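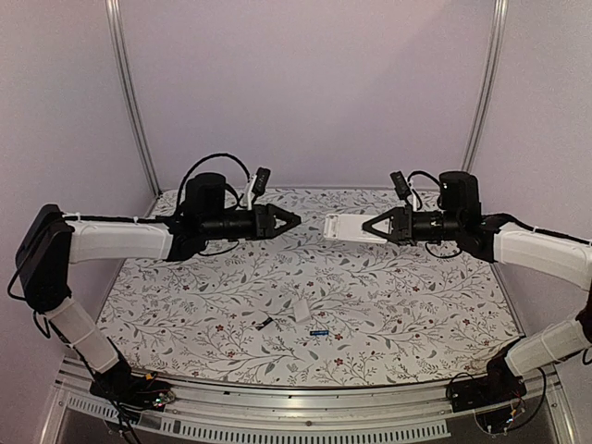

Frequency capping is a setting in online advertising that limits how many times one person is shown the same ad in a given period. The limit is usually written as a number of views per day, per week or per campaign, and it is enforced by the ad server at the moment a page asks for an ad. A cap belongs to the campaign and stays the same when the creative changes. A home goods seller might run one version with a printed tabletop covering of thin gray branching stems and tiny dark red flowers, and another with a plain one, and both would draw on the same allowance of views. Some servers also allow a second cap for each version.

How it works

When a browser or app requests an ad, the server looks up an identifier, such as a cookie or a device ID, and checks how many views are already stored against it. If the count is below the limit, the ad can be served and the count goes up by one. If the limit has been reached, the campaign is skipped and the next eligible one is chosen. A cap of 5 per day with an audience of 112 people can therefore produce no more than 560 views in a day, however large the budget is.

The period may be fixed or rolling. A fixed period resets at a set time, often midnight in the time zone of the account. A rolling period looks back from the present moment, so that a view drops out of the count exactly one day or one week after it happened. Fixed periods are simpler to store — but they allow a person to see the full number of ads late one evening and again just after midnight.

Choosing a limit

There is no standard figure. Campaigns meant to introduce a name tend to use higher caps over short periods, while those aimed at past visitors use lower ones. The ad server Brutov ships with a default of two views per day, which account holders can change. Skorkley, a network of regional news sites, sets its own ceiling for all advertisers and applies it before any campaign cap is read.
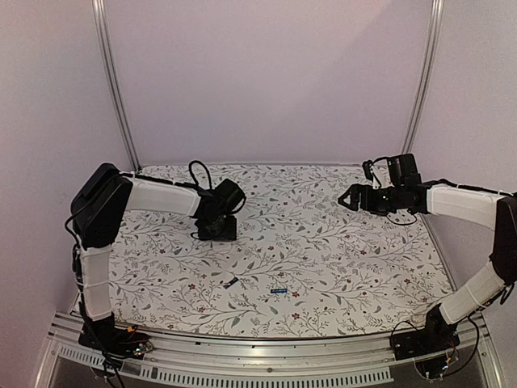
Pattinasarany has argued that a low default mostly protects the publisher, and that an advertiser with a small audience should test a higher limit before accepting it. The opposing view is that repeated views past the first few add cost with little added recall.

Limitations

A cap counts identifiers, and one person may have several. Someone who uses a phone, a work computer and a tablet can reach the limit on each. Clearing cookies starts the count again. Caps set in separate buying systems do not see each other, so a campaign bought through two of them may be shown twice as often as planned.

Very small audiences bring a further problem. Zalholm, a buying platform, does not report frequency for groups under 500 identifiers, although the cap itself still applies.

See also: Ad server, Reach, Retargeting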